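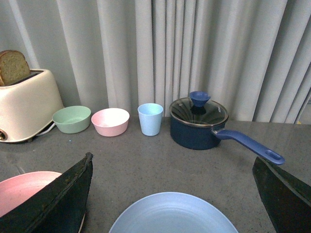
The robotics club is back for the new term, and what a full couple of weeks it has been! For those of you who only know us as the lot down the end of the Enden building with the light on after tea, we are the students who spent most of last year teaching an arm to sort bottle tops, and this year we have moved up in the world to breakfast.

The task for the Culby Cup is called Set the Table, and it has been the talk of the club since the rules came out in December. Each team has to program its arm to deal with a slice of bread and a toaster, then get bowls, cups and plates where they belong, all without a person touching the controls once the clock has started. It sounds like something a four-year-old could manage (and a few of our parents have said so, cheerfully, at pick-up), but a bowl rim is a thin thing to get hold of, and a slice of bread doesn't like being squeezed.

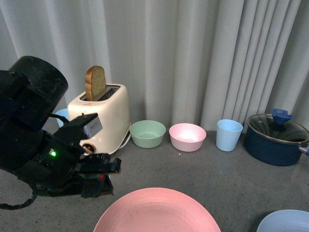

Our members have split themselves into two groups, which they sorted out without any help from us grown-ups. One group works on the gripping: how wide to open the fingers, how slowly to come in, and what to do when the bread is leaning one way on Monday's run and the other way on the next. The other group looks after the recordings. So far they have saved 144 practice runs, of which 63 were good enough to keep for training, and they are rather proud of that, as they should be. The aim is 1,000 before the regional round, so there are a good many afternoons ahead of us yet.

We have named our program Seok, after a very long vote that I won't go into, and it now has its own folder, its own logbook and its own colour on the whiteboard. Please do fill in the logbook properly, by the way. "Went OK" is no use to the person who comes in after you and wants to know which plate you started with.

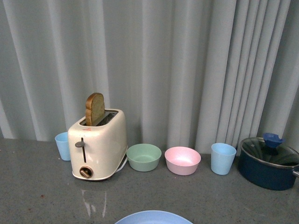
Layouts change between runs, so if you are rostered on for set-up, check the sheet by the door before you move any of the crockery, and put the curtain straight while you are there, as the gripping group like a plain background and will tell you so.

Families are warmly invited to our open afternoon on Wednesday, February 19, 2025, in the Gastamow Room. Come any time after school, stay as long as you like, and bring a plate to share if you can. New members are welcome from Year 7 up, and no programming is needed to join, just a bit of patience and a permission slip handed in at the office.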